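Liquid Handler and Robot Arm: Weekly Safety Checklist, with Comments
Gultitz Annex, Room 151
Filled in Monday, May 18, 2020

Good morning, everybody, and thank you for bearing with us while the deck was locked out. As most of you have heard by now, the arm stopped with a grip fault during the Colitz run, and when it was restarted it tried to set a box down on a position that already had one. The collision stop did its job and the damage came to a cracked plate and a lost afternoon, but I'd like us all to go a little slower through this list than we have been going lately (me included!).

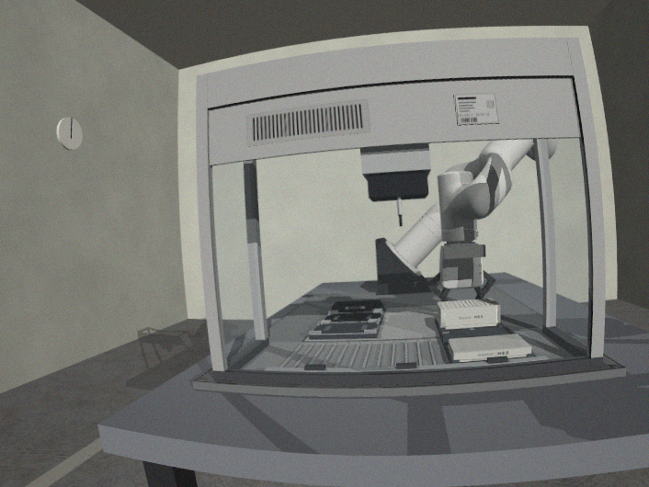
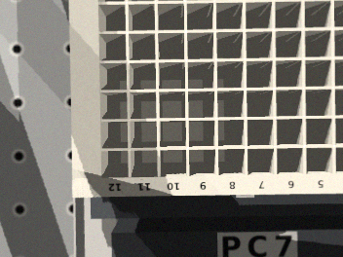
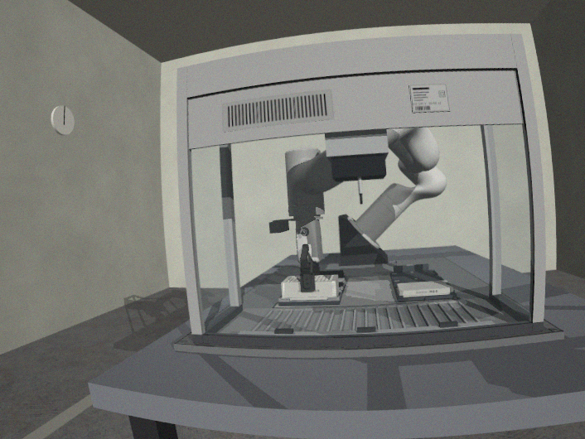
Enclosure, deck and arm in simulation, with a closer look at a numbered rack.

1. Emergency stop. OK.
Pressed with the arm parked and again with the arm moving at slow speed. It stopped both times without any drift that I could see. Please remember that releasing the button does not restart anything, and it isn't supposed to, so there is no need to press it twice.

2. Door switches. OK, with a comment.
The left switch is a bit stiff and wants a firm push before the light changes. I've put in a request to Fröhlich for a new one. Until it comes, close the door with your hand flat on the frame and wait for the green light.

3. Gripper fingers. NEEDS ATTENTION.
The fault log shows 4 grip errors since the last inspection, all of them on the same pick. The finger pads felt slick to me, and one of them had a small nick near the tip. I cleaned both with an alcohol wipe and the test grip passed 8 times in a row, which is encouraging, but a cleaned pad is still a worn pad and I would like the pair replaced before we go back to overnight runs.

4. Rack seating and direction. OK today.
Push each rack down at all 4 corners and try to wiggle it. Then read the numbers on the rim and compare them with the layout sheet, taking into account which side you are standing on. I know it feels silly to read numbers you have seen every day since March, but a rack that is turned end for end will sit down just as nicely as one that isn't.

5. Deck matches the software. FAILED on the day of the fault, OK now.
I'm sorry to say we can't blame the machine for this part. After the grip error, the box was put back by hand and the run was resumed from the wrong step, so the software believed the position was free. The new rule is simple and I'm going to be stubborn about it: after any grip fault, clear the arm, walk the deck position by position against the screen, and only then resume. If anything disagrees, cancel the run and start over. A wasted plate is fine. Hands near a confused arm are not.

6. Clearance under the pipetting head. OK.
Run the slow dry pass and watch the head and the gripper the whole way, from outside the doors. The Geraldale protocol brings them closer together than our other methods do, so it gets its own dry pass even when the deck hasn't changed.

7. Sill, grooves and table. OK.
Wiped down, no spills found. Kindly keep notebooks and coffee off the table while the arm is powered.

8. Simulation check before a new layout. NOT DONE last time.
We skipped it because the change seemed so small. Please run the whole method in simulation, including the recovery steps, and save the result in the run folder where the next shift can find it.

Result: released for attended day runs only. Overnight runs stay off until the new finger pads are in and item 3 has been signed again. If you're unsure about anything on this sheet, come and find me before you press start, even if I look busy.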